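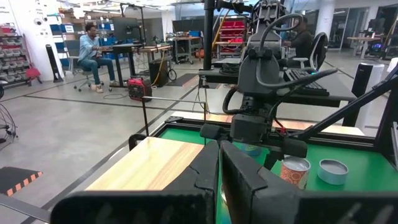
A wooden board and tins on a green work surface.

About Grirnton Pantry Education

Grirnton Pantry Education is a not-for-profit training provider offering short courses in household food storage, home preserving and kitchen management. We teach adults at our centre in Grirnton and through an outreach program that visits community halls, neighbourhood houses and regional libraries. Enrolment is open to anyone over the age of sixteen, and no prior qualification is required.

Our history

The organisation began as an evening class run from the supper room of the Grirnton Mechanics' Institute. The first students were largely orchard families who wished to put up their own fruit at the end of the season. Demand soon exceeded the room, and classes moved to the former Eken cordial works on the eastern side of the railway line, where they remain. The ground floor was converted into a teaching kitchen with 12-seat benches replaced by individual stations, and the old bottling hall now serves as our lecture room and library.

In a typical year 387 students complete a course with us. The lending library holds roughly 2,000 titles on cookery, preserving and domestic economy, among them a good run of agricultural show schedules and parish recipe books donated by local households.

What we teach

The core program is the Certificate of Attendance in Household Storage, delivered over 60 hours of class time. It covers labelling and stock rotation, the storage of flour, rice and pulses, the safe handling of home-preserved fruit and vegetables, and planning a household's purchases across a season. Students keep a pantry journal throughout and present it at the final class.

Shorter courses are offered in jam and marmalade, chutneys and relishes, pickling, and cooking from the cupboard. The marmalade course runs in winter only, when citrus is at its best, and places are usually filled by the end of May.

The Prunance Program

Prunance is our outreach arm. Tutors travel with a portable kitchen and deliver single-day workshops to towns without a permanent adult education centre. Sessions are adapted to the host community, and past workshops have dealt with feeding shearing teams, catering for a single person, and keeping a pantry where the nearest supermarket is more than an hour's drive away. Host organisations provide the hall and a supply of drinking water; all other equipment is brought by us.

The Mahasneh Bursary

Course fees are kept as low as our costs allow. The Mahasneh Bursary meets the full fee for students who hold a concession card or who are referred by a community agency. It has supported 218 students to date. Applications are considered before each term and are treated in confidence.

Governance and funding

The organisation is governed by a board drawn from the district, with two positions reserved for former students. Income is derived from course fees, donations and the sale of the annual preserving calendar, which appears each December. Annual reports may be consulted in the library or requested from the office.

Visiting us

The office is open on weekdays from 9 am to 4 pm — the library closes half an hour earlier. Street parking is available on the eastern side of the building, and the main entrance has step-free access. Prospective students are welcome to sit in on a Monday evening class by arrangement with the office.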